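Seasonal Sorter and Packer Wanted, Household Clearance Team

Posted 2021-11-27 by the Brovow Household Sorting Office

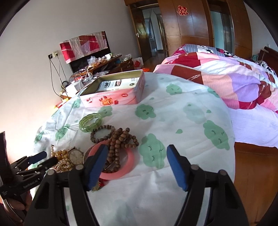
Brovow helps families go through the contents of a home when somebody is moving to a smaller place, or when a parent's house has to be emptied and the family lives too far off to do it all themselves. We started out with furniture and boxes of dishes, but over the years we have found that the small things take the longest, and they are what people care about most. Jewelry is a good case. It tends to come to us the way you might find it on anybody's bed on a Sunday afternoon, with prayer beads looped over a pink bangle, pearl and amber-colored necklaces in a tangle, a gold wristwatch on its side and an open tin box close by. Somebody has to sit down with a heap like that and work through it gently, and we would love for that somebody to be you!

We are looking for 4 people to join us in January, when the phone rings more than at any other time of year. You would work in pairs, mostly in our sorting room on Trumberg Street and now and then in the family's own home. A normal day means untangling, wiping down, wrapping and labeling, then writing each piece on the list that goes back to the family. You would also fold a fair amount of bedding (quilts, sheets, all of it) and pack it so it comes out of the box looking cared for.

You don't need to know what anything is worth. We send pieces that need a valuer over to Angelovski, and they are very good to us. What you do need is patience with knots, tidy handwriting, and a kind way of talking to people who may be having a hard week. If you have ever spent an evening getting a fine chain loose with two pins and a bit of oil, please mention it in your letter, we will be delighted.

Pay is $19 an hour, paid every other Friday, with lunch on the days you work in a family's home. Shifts are five hours and we try hard to fit them around school runs. The job runs through the winter, and several of our regular staff began just this way and stayed on. The number 6 bus from Brondby stops right by our door, and there is parking in back.

To apply, write us a page or so about yourself and tell us which days suit you. Drop it through the door or mail it to the sorting office. We read every letter and will call you either way, though it may take us a week or two in the holiday season.

Contact us | Copyright Brovow | Back to top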